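Two jaw sets, one very patient needle

Friday, December 28, 2018

The week between the holidays is when sensible people eat leftovers. I spent it swapping jaws on the suturing rig, having promised Czesław back in September that I'd have an opinion by year's end.

The contenders: the Sarkero jaws, long and straight with a textured grip, and the Prodholm pair, which are shorter, cost more and arrive in a box nicer than my luggage. Same arms, same Duvelton controller, same curved needle. I gave each set 9 tries at a full throw and knot, then lay down for a while.

Sarkero finished 6. The three it missed were all the same miss, with the needle rolling in the jaws just as I'd lined it up. You learn to grip it again and say something unprintable. 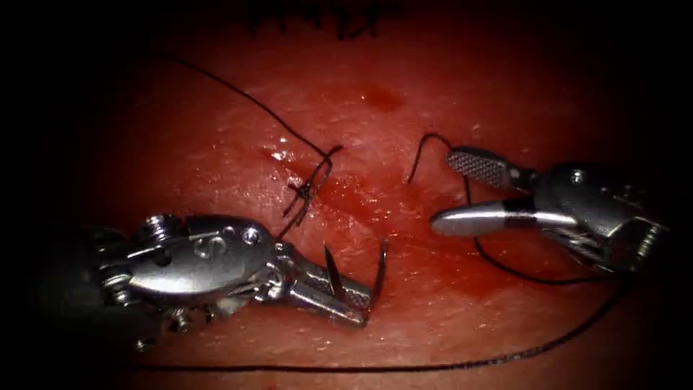

Prodholm also finished 6, so there goes my headline. Its failures had more variety, I'll give it that. Once it let go of the thread at the last second, once it wouldn't let go at all, and once I pressed the wrong pedal, which I have decided to count against the jaws.

Where they differ is thread. A fine-toothed grip holds the needle beautifully and chews on the thread if you squeeze too hard, and I always squeeze too hard. Dropping the force limit in the controller helped more than either purchase did. It's a setting on the second menu page. It was free. I would like those four days back.

Czesław Zawadzka, who paid for the Prodholm set, took the news well and asked if I'd tried changing the camera angle. I hadn't. I'll do that next, then run the thread tests again at the lower force, with the Sarkero jaws first because they're still bolted on and I've lost the small hex key.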